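Pindura Rear Bumper Tire Carrier

I drew up the first Pindura because I was sick of tailgate rattle. My old carrier hung off the factory hinges, and with a 35 on the back they sagged so badly I had to lift the gate with my knee to get it shut (every single grocery run!). So this one puts all the weight on the bumper and none on the gate.

The arm swings on a greasable spindle with tapered bearings, same idea as a trailer hub. The latch is an over-center type with a rubber stop behind it, and you can snug it up with a wrench as the rubber wears. Pull the pin, swing it out, and it locks open by itself - handy when you're parked nose-up on a hill.

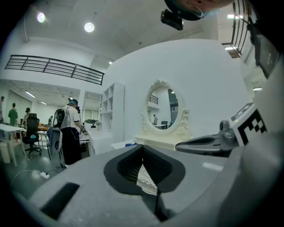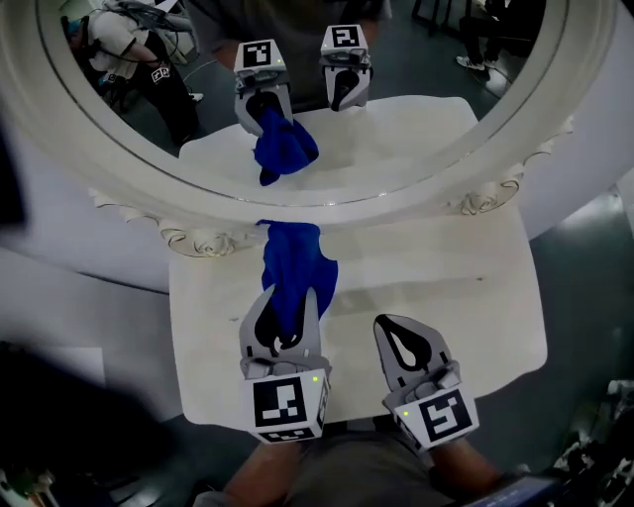

Main plate is 1/4 inch steel and the arm is 2 x 3 tube. The whole thing weighs 70 pounds before you hang a spare on it, so get a friend to help. Casimiro Nieto does our welding and he also wrote the instructions, which are 5 pages long and pretty blunt. Read the part about the frame bolts twice.

It comes in bare steel or black powder coat. Bare steel ships with a light oil film, so wipe it down well before you paint. The coat adds $190, and I'd spend it if you drive on salted roads.

Want a jerry can up there too? The Pornurel side mount bolts to the arm with no drilling. It's $255 with hardware and fits either finish. You will have to move your plate light over, and we put a longer wire in the bag for that.

It won't fit with the Endix hitch step, sorry. I've tried it both ways and the step hits the spindle gusset. Any other questions on fit, send a note with your year and tire size and Nuria Cantero or I will get back to you.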